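**Gridari to move its printed card range to a single uncoated-core board**

Condimden, September - Gridari, the stationery and print finishing firm, will change the board used across its printed card range this autumn. The change covers picture cards, correspondence cards and the plain blanks sold to small print shops. Orders placed before the changeover will be filled from existing stock until it runs out.

The new board is made at the Gerkbridge mill and replaces the two grades the firm has bought until now. It has a single-ply core with a coating applied after printing. The earlier grades were coated at the mill and then printed, and this limited the inks that could be used and led to cracking along scored folds in cold storage.

Under the new process, sheets are printed, left to stand for eight hours, coated on one or both faces, and cut. Corners are rounded in the same pass as the cut. Gridari has fitted two new die-cutting heads at its Condimden works for this purpose, and the older guillotine line will be kept for square-cornered orders and for short runs.

The minimum order for trade customers remains 3000 cards per design. A single order may be split across up to six designs where the size, coating and corner style are the same. Mixed coatings within one order will be treated as separate orders and charged as such.

Card sizes are unchanged. Customers who hold their own artwork templates do not need to alter the outer dimensions, but the safe area at each corner has been increased slightly to allow for the new cutting heads. Revised templates are available on request from the trade desk. Artwork supplied on the old templates will be accepted until the end of the year and adjusted at no charge where the adjustment does not affect lettering.

Three coatings will be offered: gloss, satin and a writeable matt. The matt coating accepts pencil and most ballpoint inks. Fountain pen ink may spread on it and customers selling to that market should ask for uncoated backs. 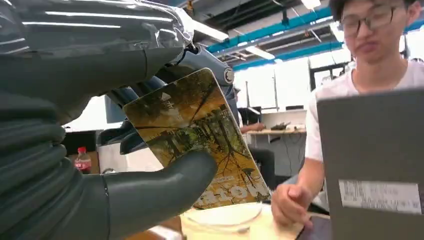
Colour matching has been carried out again for all stock designs in the seasonal and landscape sets. Yellows and light browns print a little warmer on the new board, and the profiles have been corrected to bring them back to the previous standard. Trade customers with their own designs in these shades are advised to order a proof before committing to a full run. Proofs take six working days.

Packaging will also change. Cards will be banded in paper and packed in flat cartons supplied by Mamani, in place of the shrink-wrapped bundles used at present. The cartons stack eight high on a standard pallet - one layer more than before - and carry the order number on two sides.

Prices for stock designs are held for the rest of the season. Trade prices for bespoke work will be set out in the new list, to be sent to account holders before the first deliveries leave Condimden.

**Notes for editors**

Gridari produces printed cards, envelopes and blank board for the retail and print trades. Sample packs of the new board, with each coating on both printed and blank cards, can be requested from the press office at the Condimden works.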